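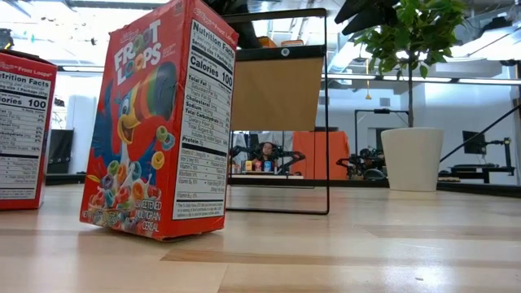

A Froot Loops box, with the toucan and the bowl on the front.

The cereal aisle at the Girka supermarket in Monbridge runs 60 feet, and most of it is still sugar. The store tried to change that last spring. It moved the plain oats and the bran to eye level and put the bright boxes down by the floor. Sales of oats went up a little. Sales of the bright boxes stayed where they were, and in April the shelves went back to the old order.

Breakfast habits are hard to move. People choose a cereal when they are young and keep buying it, or they stop eating cereal completely and have coffee in the car. A survey of families in the Monbridge school district found that 26 percent of the parents eat nothing before work. Their children mostly do eat, and what they eat comes from whatever is in the cupboard.

Schools have tried to fill the gap. Stanitz Elementary opens its lunchroom at seven and serves hot oatmeal, eggs and fruit. The first year, the oatmeal came back on the trays. The kitchen then let the children add their own raisins and cinnamon, and much less of it was thrown out. Breakfast there now costs the district 13 cents a tray more than it did before, mainly for the fruit. 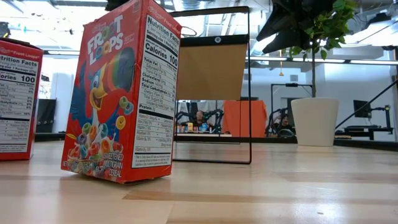 The side panel carries the Nutrition Facts.

Labels help the people who already read them. The line to look for is added sugars, listed under total sugars. Serving size matters too — many people pour well past it, and the numbers on the panel only cover one serving. Weigh your usual bowl once on a kitchen scale and you will know where you stand.

Mixing is the easiest change to make at home. Fill the bowl halfway with a plain cereal and top it with the sweet one.

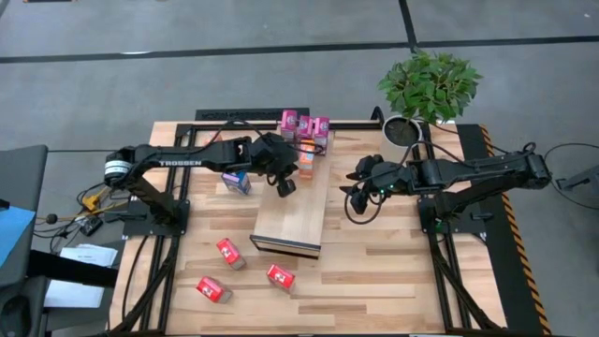 After a week or two, shift the balance further toward the plain kind. Some families stop at half and half, and that still cuts a good part of the sugar.

Bread is the other choice. Gündoğdu, the bakery across from the Girka lot, opens at six and sells a small sesame loaf for people on their way to the bus. With cheese and a tomato it keeps most adults going until noon — and it can be eaten standing up. The bakery makes 19 trays on a weekday and is usually sold out by nine.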